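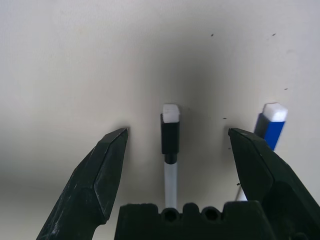

Brasent, the messaging app, wants to keep contact lists for 30 days after people delete their accounts. Igor Kubíček, who moderates a Stanstead users' group on it, isn't happy. "The account's the small part," he says. Like the marker standing upright, with a dark shadow spread far wider than it. "It's the shadow they're keeping."

He asked for his own file in August. Got 387 contacts back. "Nearly 30 were people I'd never messaged. Plumbers. Somebody's aunt."
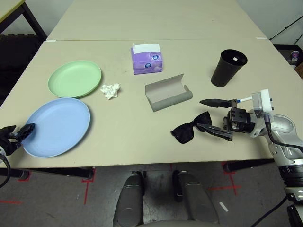 *A green plate, a blue plate and a crumpled tissue on the table.*

Two emails to the firm, he says, and no proper anwser. Just a link to the terms. He's since moved the Faltham lot over to Mikuš, a smaller app — slower, no stickers, plenty of moaning.

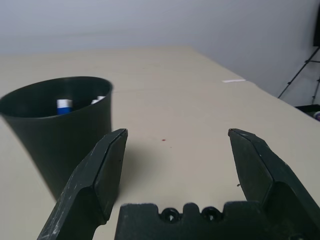
"They moaned for a week, then they got used to it. My mum still uses Brasent, mind. I can't shift her."

He dosen't want a ban. Just a delete button that deletes. 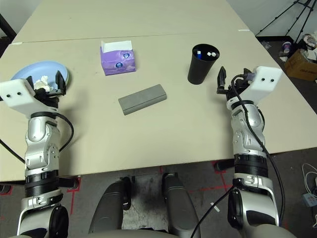
**What should people do before closing an account?**

"Clear your contacts first, then switch off syncing on the phone. Then close it."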